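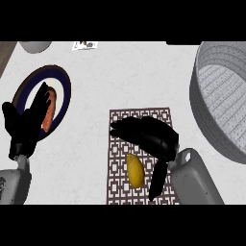 22nd September

Bimanual pick in the sim kitchen, Quinlan branch of the planner. Goal for the day was to get both arms to pregrasp at the same time without one waiting on the other.

Left target is the sausage on the blue-rimmed plate, right target is the yellow fruit on the placemat. Both go to the gray basket on the right. The left arm has the long carry, so that's where I expected trouble.

Ran 200 episodes with the old sequential planner first, then 200 with the joint one. Joint planner reached pregrasp on both sides in 103. Old one managed more, but took almost twice as long per episode. Logs for both are in the Imlow folder.

Most of the joint failures are on the left. Sausage pose from the estimator flips end for end between updates, and the wrist tries to follow it. By the time it settles the planner has timed out. Added a symmetry flag to the object config so either orientation is accepted, and raised the timeout to 9 s. Short rerun looks better, haven't done the full set.

Right side: thumb clearance against the fruit is too tight. The collision mesh for the hand is still the one from July, before the fingertip change. Regenerated it. Closing order is now fingers first, thumb last.

Plate rim also counts as an obstacle for the left fingers, which rules out most low approaches. Tried padding at zero and got contact with the rim on seed 235. Put the padding back and set the approach angle steeper.

Placemat texture throws off the segmentation a little at the lattice edges. Left it alone for now.

To do: full rerun with symmetry flag on, same seeds. Check whether the basket drop pose is reachable for the left arm while the right is still parked over the mat. Merge mesh into Brondia once the rerun is done.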